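Plurden open day — anyone else go?

wrenchy_kel
Went to the robot open day at Plurden in February. 16 of us in the 2 pm group. They had a pair of arms sorting stationery on a table. 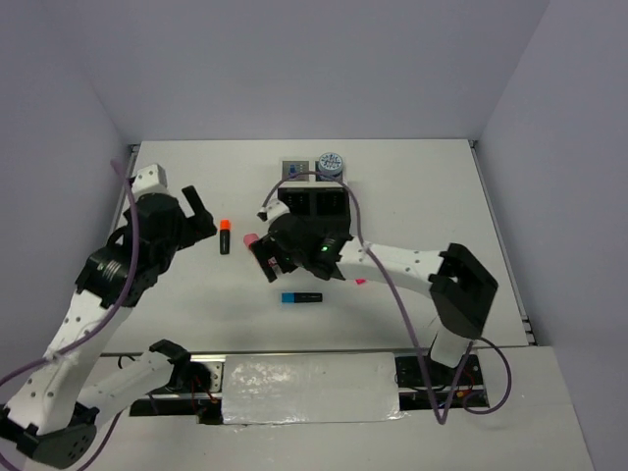
Right arm with the pink-capped marker.

Colour me impressed. Anyone else there?

tramstop88
I was in the morning group. Found it slow, to be fair. My nephew could clear that table before the arm lined up its first pick.

wrenchy_kel
Speed wasn't the point though. Noemí Camacho said they're after reliability first. 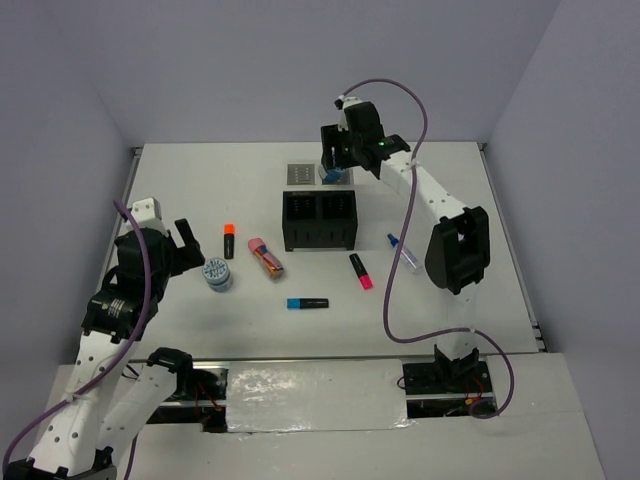 Cabling is what I'd worry about at home. I've cooked two servo leads on my own build by letting them rub at the elbow. Theirs has the purple cable looped high over the right arm and back down to the base, so there's plenty of slack. I'm copying that.

ozgrommet
Slack snags. Clip it every joint — I've said this before.

tramstop88
Agree with grommet.
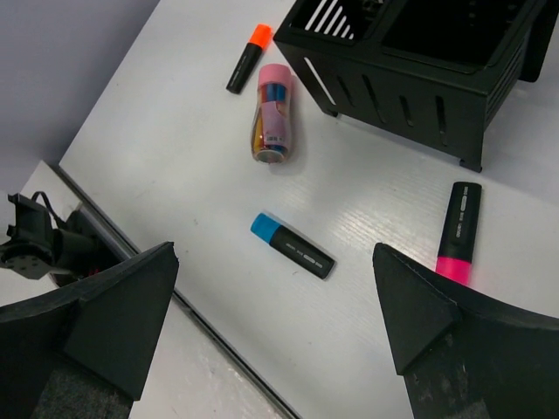

My question for Anayeli Zavala was about clear plastic, as our line at Vemia can't pick it reliably. A jar like the one on its side there, see-through with a pink lid and pens showing inside, would stop us for the shift. She said they were still working on it. Fair answer, but I'd hoped for more.

wrenchy_kel
She told our group the same. I asked about price and got 3198 for an arm, no gripper. 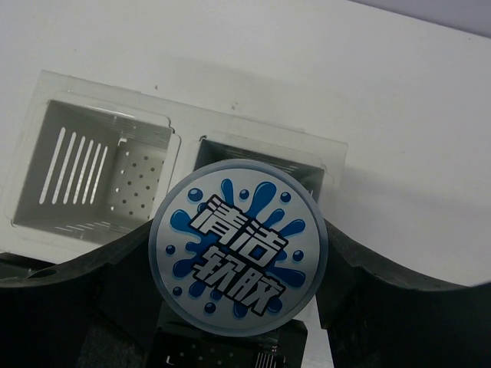 Gripper is extra and she wouldn't put a number on it. Still cheaper than the Zurnstead quote I had last year.

ozgrommet
Dollars plus GST, or all in?

wrenchy_kel
Didn't ask. Will email them.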